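A desk organizer is any small container, usually with several open compartments, that keeps pens, clips, notes and other bits in one spot on a work surface. I keep this page for the Stenport hobby wiki, and I've owned far too many of the things, so expect some opinions along the way!

## Origins

People have been corralling their writing gear for as long as they've had any. Inkstands came first, with a well for the ink and a tray for the pens. Then came the rolltop desk, which was really one giant organizer with a chair in front of it (I'd still love one). Once desks went flat and open, all those pigeonholes had to go somewhere, and the loose caddy took over.

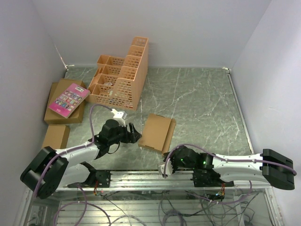
Plastic changed things more than any other material, at least to my mind. Molded pieces were light and cheap, and they could be made in colors no wood stain would ever give you – peach, for one. Makers also began punching the sides full of small holes, so you can half see what's sitting in a compartment before you go fishing for it. Dust gets into the holes, sadly, and an old toothbrush is the best tool I've found for that.

## Common types

- **Cup.** One opening, good for pens and hopeless for paper clips.
- **Tray.** Flat and shallow, and normally lives in a drawer. My Flallex one has 4 sections and I only ever use 2 of them.
- **Carousel.** Spins around on a base. Great fun, takes up a lot of room.
- **Stepped.** Rows of compartments that climb like a staircase, so the short stuff in front doesn't hide behind the tall stuff.
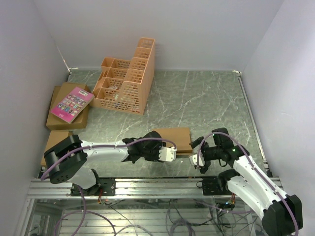
## Collecting

There's a small but cheerful collecting scene, mostly around older office brands. Watkins pieces come up a lot at the Flastthorpe swap meet in September, and one seller there told me he had 400 in his garage. I believe him – he brought most of them. Chips and yellowing knock the price down, and a missing divider hurts even more. If you're buying online, ask for a photo of the underside, where the maker's mark usually is.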